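Board, knife, paper: a talk with our kitchen skills tutor

The kitchen skills course at Bredthorpe started as a single morning class in a borrowed room behind the library. It now has its own store cupboard, a waiting list and a tutor who has been with it for six years. We met her at half past eight, before the first group came in, and asked her mostly about tables.

She was happy with that. "People ask me for recipes," she said. "I can give them recipes, but what I spend my time on is the table. If the table is wrong the whole morning is wrong."

She covers it with brown kraft paper. The course used wipe-down cloths in the beginning, and she did not get on with them. They slid about, they had to be washed and dried between groups, and the pattern made it hard to see small bits of peel. "Plain brown is good. You can see what you've dropped. It marks, obviously. A drip leaves a dark spot and it stays there. I don't change the paper for a spot. I change it when it tears or when it's had something sticky on it."

The paper comes on a roll from Grolthorpe, the packaging supplier on the ring road. The last invoice was for 190 pounds, and she says that bought more than the cupboard could hold. Two rolls are living under her desk.

On top of the paper goes dark blue tape, laid in lines so that the table is divided into large oblongs. She started doing this after trying to explain where things should go and finding that "over there a bit" meant something different to everyone.

"With the lines down I can say, keep your board inside the tape. That's the whole instruction. If you've got things to one side of the line and your neighbour's on the other side, you don't end up with elbows in each other's onions."

She has tried white tape, which came up at the corners, and a pale masking tape that could hardly be seen against the brown. The blue stayed. It takes her five minutes to lay if the paper is flat, and a good deal longer if it has been rolled tight all summer.

We asked about the boards. The course has a mixture, and she likes the light wooden ones with a cutout handle best. Plastic boards are easier to clean, she agreed, and she uses those for anything with raw meat. For fruit and vegetables she prefers wood - it is quieter, for one thing, and it does not skate across the paper.

"Handle towards you or handle away, I don't mind. What I do mind is crowding. Put the slices at the top, put the knife across below them when you're not using it, and leave the rest of the board clear. People pile everything up in the middle and then there's nowhere to cut."

Beginners start with a plastic knife. Some of the adults are put off when they see it and think they are being given a child's tool. She tells them to try it on a piece of soft fruit before they complain.

"It makes you slow down. You have to hold the fruit properly and you have to move the blade. With a sharp metal knife you can get away with pushing. I'd rather they learnt the movement first. We go on to the steel ones in June, and by then they've stopped thinking about it."

Slicing rounds is the first real exercise. She asks for a few, laid so that they overlap, and looks at whether they are even. A fat slice on top of a thin one shows up straight away when they are stacked. She does not throw uneven ones out. They go in the water jug.

Does she set up at home the same way? She laughed at that. "No. At home I've got one board and it's got the post on it."

At the end of a session the board and knife are washed first and the paper is left down. The food bin goes to the garden plots at Seixas. She has asked for a second sink and is still waiting.
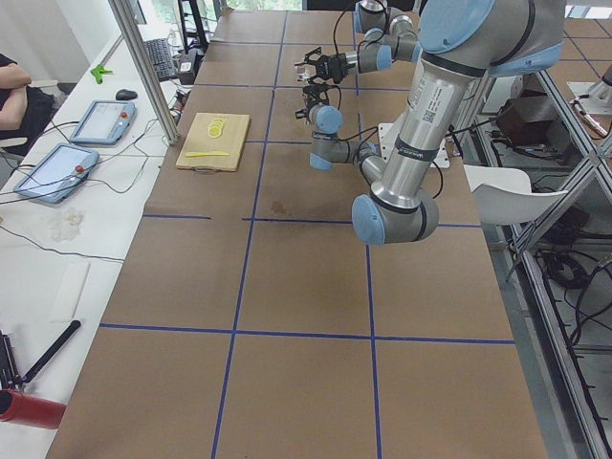 Kitchen Skills Team, Bredthorpe Adult Learning

Beginners' places for the next term open in June. Ask at the front desk, and bring an apron if you have one.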